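Nukine Tabletop Arm Kit: two months in, and I have questions

Filed under: Desk & Workshop

I should say first that I paid for this kit. Belancombe, the shop that sells it over here, offered me a loan unit and I turned it down, partly because loan units tend to arrive better adjusted than the ones in the warehouse, and partly because I wanted to find out how the returns desk behaves if it came to that.

The Nukine kit is an arm, a two-finger parallel gripper, a small camera that sits at the wrist, a power brick the size of a hardback book and a login for Flokilent, the software that is supposed to do the clever part. You show the arm a job a number of times, Flokilent learns it, and from then on the arm does the job without you. The box says "tidies what you teach it to tidy." The product page says setup takes an evening.

Setup took me a weekend and most of the following Monday. The clamp is fine on a thick bench and poor on anything thinner, and the manual shows only the thick bench. The base bolts are a size that none of my keys fit, and the key in the bag rounded off on the third bolt. Flokilent wanted an update before it would talk to the arm, and the update wanted a restart, and the restart lost the calibration I had just done. None of this is fatal, but the page says an evening, and I'd like to meet the person who did it in one.

The task I picked was clearing a table of drink containers. It's the demo on the product page, so I figured it was the fairest thing to ask. I used cans and glass bottles, and left soft things lying about as well, because my tables have soft things on them and I assume yours do too.

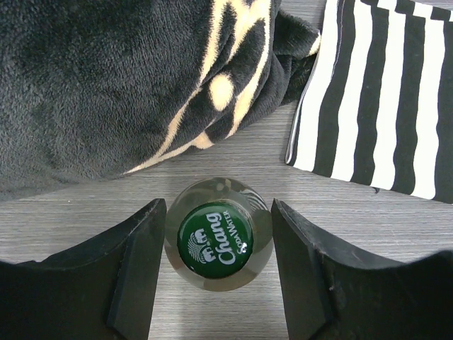

Glass is where I was most nervous, and to be fair to Nukine, the gripper hasn't broken a bottle yet. The fingers close slowly and stop when they meet resistance, and you can set how hard they squeeze on a scale that Flokilent calls "soft" to "firm." There are no units. I'd trust the scale more if there were. On soft, a full bottle slid down through the fingers twice before I gave up and moved it one notch. On that notch it held, and I left it there for the rest of the review.

What I can't judge is how much of that is the gripper and how much is me putting bottles in friendly places. Upright, with clear space on both sides, the arm does well. Push a bottle up against a bag or a blanket and it hesitates, backs off, comes in again at the same angle and hesitates again. The support pages describe this as "cautious behavior near deformable objects." I'd describe it as getting stuck.

Now for the number on the box. Nukine says 200 demonstrations are enough for a task like this. I recorded 212, so I gave them a few for free. Each one means steering the arm through the whole pickup yourself, and it's dull work. My wrist hurt by the end of the first session. The page mentions demonstrations in one short line, under a photo of a man drinking coffee while the arm works.

After training (overnight, on their servers, included for the first year and then priced by a scheme I had to read twice), the arm would pick up a standing bottle or can most of the time and drop it in the bin without much fuss. I was pleased for a day or so. Then I started laying the cans down.

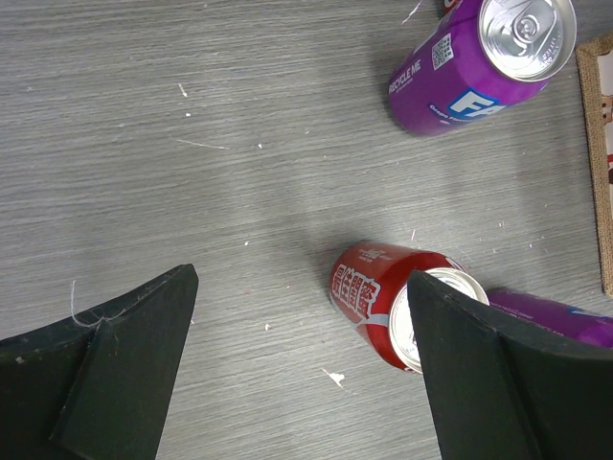 Lotte Postma

Cans on their sides are a different job. The gripper has to line up across the body, and if it comes in toward the end of the can, the fingers touch the rim and the whole thing rolls. Sometimes it rolls into the next can, and then you have two cans somewhere new and an arm still reaching for where the first one was. It does look again before the next try, I'll give it that. I would like it to look again during the try.

I asked support about this and got a polite answer in a day. They suggested recording more demonstrations with the cans lying down. I had already done a good share of them that way and said so, and the second answer suggested more again. That may well be correct advice. It also moves the work from their side of the counter to mine every time, and I didn't see a point at which they'd say the arm should be able to do this by now.

Some smaller things, in no order.

The fingers are matte and they show every speck. Lint and dust settle on them and stay there. I don't know that it affects the grip, but the manual tells you to keep the pads clean and then doesn't say with what. I use a damp cloth.

It doesn't do crumbs or scraps of paper. Nobody claimed it did, but "tidies" is a big word for a machine that removes the cans and leaves the litter.

The wrist camera gives a good close view for the last bit of the approach and a poor one of everything else. You can add a second, fixed camera, which Belancombe will sell you. I think it should be in the box.

Noise is fine. I could run it with the radio on low and still follow the news.

The cable runs down the outside of the arm in clips. Two of the 4 clips came off in the first week. I've replaced them with tape, and the tape is better.

For comparison I borrowed time on the Strömberg arm, which costs a good deal more. It's heavier and stiffer and the bolts fit the key. On standing bottles I couldn't tell you there was much in it. On cans lying down it was better, though it rolled a few as well, and it needed its own round of demonstrations to get there. If you were hoping I'd say the extra money makes the problem go away, I can't. It buys you nicer hardware, and a manual written by someone who had the thing in front of them.

Who is the Nukine for, then? If you teach, or you want to learn how this sort of training works by doing it badly and then less badly, I think it's a reasonable purchase. You'll see exactly where it struggles, and you can poke at it. Flokilent lets you play back every recording, and I learned more from watching my own sloppy ones than from anything in the manual. I deleted over a dozen and retrained, and the arm got a little smoother on the bottles. I couldn't swear to any change on the cans.

If you want a table cleared, clear it. I can do it with one hand while on the phone, and I've yet to need a firmware update.

Belancombe's return window is longer than I expected and I still have a few days left on mine. I haven't decided. There's a new Flokilent release promised for November that is meant to help with objects that move when touched, and I'm tempted to wait for it, though I notice I was also tempted by the photo of the man with the coffee. If I keep the kit I'll run the same cans again after the update and post what happens, including the number of demonstrations it took me.

What I liked: gentle on glass, quiet, recordings you can replay, support that answers.

What I didn't: the clamp, the clips, the key, a grip scale without units, cans on their sides, the second camera sold separately.

Would I buy it again at full price? No. At the price of the Nukine's last clearance sale, maybe, and I'd bring my own hex keys.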